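ok thread. ppl keep asking me how we run the repair evening in Geseldale so im typing it all out on the bus, bear with me

1/ started with a toaster. Mine. Took it to a shop, they wanted more than a new one costs. Opened it on the kitchen floor and it was a crumb wedged in the catch. A crumb!! That was the whole idea right there

2/ asked Lungile Buthelezi if she'd sit in a room with me one night and fix stuff for strangers. She said yes before I finished. She does sewing machines and anything with a belt in it. I do lamps, kettles, radios, zippers if you're desperate

3/ first night: the upstairs room on Sutherland Street, one kettle, bad light. Three people came and one of them was looking for choir practice. He stayed. He brings a drill now

4/ what comes in most? Lamps. Always lamps. Then vacuum cleaners, then headphones with one dead ear. Vacuums are hair. It's hair 9 times out of 10, please check for hair before you carry it up two flights

5/ we do NOT do microwaves. We do not do microwaves. Someone will ask in the replies and the answer is microwaves no

6/ things worth buying if you're starting one of these: a decent screwdriver set with the weird security bits. Side cutters. A cheap multimeter, you don't need the fancy one. Extension cords, more than you think. Labels. Masking tape for the labels you ran out of

7/ things not worth buying: the glue gun. We own two and they're both in a drawer

8/ sorting. Boring but it'll save your life. We used to have one giant box of "bits" and spent half of every evening with our arms in it. Now it's bins side by side, one for stuff that's been looked through and one for stuff that hasnt. Empty the first one at the end of the night or it just turns into the second one 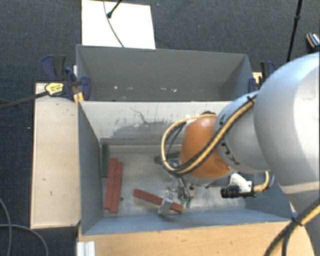

Geseldale Mending Club / Thursday Room Team

9/ yes it's called the Thursday Room, no we're not always there on that day, the name came with the room. Check the door

10/ money. Room is 60 a month. We put a jar out and the jar mostly covers it. When it doesn't I cover it and complain. Spare parts people pay for themselves, we just tell them what to order

11/ Shireen Coetzee keeps the book. Every item gets a line, what it was, what was wrong, fixed or not or "come back." As of March the book was at 641 lines. She'd like me to add that my handwriting is not allowed in it anymore

12/ about 400 of those went home working. The rest, well. Some were never going to. Somebody brought a hairdryer that had been in a pond

13/ biggest lesson and I wish I'd known it at the start: make the owner sit down with you. Don't let them drop it off and go. They hold the flashlight, they hunt for the screw that rolled off, they find out how it comes apart. Next time they do it at home and you get a text with a photo

14/ also cuts down on abandoned stuff. We had a shelf of orphans by the end of year one. A bread machine, a fan with no cage, so many clock radios. Now if you leave it and don't come back in 2 months it's parts

15/ on parts: keep the screws from dead things. Keep springs. Keep power cords but TEST them first and tape the ends together so they dont turn into a nest. Don't keep mystery adapters. I know. I know. Let them go

16/ safety bit, reading fast but please do read it: everything unplugged before it's opened. We test anything with a cord before it leaves. If either of us isnt happy with it the plug comes off and it doesn't go home. People get annoyed. They get over it

17/ best fix ever was a Belorance record player, belonged to a lady's brother. Needed a belt and a wipe. She played one side of a record with her coat on and then went home. Lungile had to go stand in the hall for a bit

18/ worst one: Filtia coffee grinder. Four evenings. The casing clips snap if you look at them. Got it going, put it back together, one screw left over on the table. It's still running as far as I know. I don't ask

19/ if you want to start one where you live: find one other person, a room with outlets, and a night. Put a paper sign up at the laundromat. The paper sign got us more people than anything I ever posted on here

20/ don't wait till you know how to fix everything. I look stuff up in front of people constantly. Service manuals, forums, some guy's ten year old post about a specific hinge. God bless that guy

21/ someone asked about kids. Yes bring them. There's a tray of dead gadgets they can take apart, batteries already out, and a kid with a screwdriver is quiet for a solid hour. Check pockets before you leave, ours keep walking out with magnets

22/ someone else asked about clothes. Lungile does hems and buttons and will teach you a ladder stitch. She won't do jeans crotches unless they're washed. That's a real sign on the real wall

23/ next one starts at 7, come up the side stairs, the front door sticks (yes we're aware. it's on the list)

24/ my stop. will answer stuff later tonight. bring your lamp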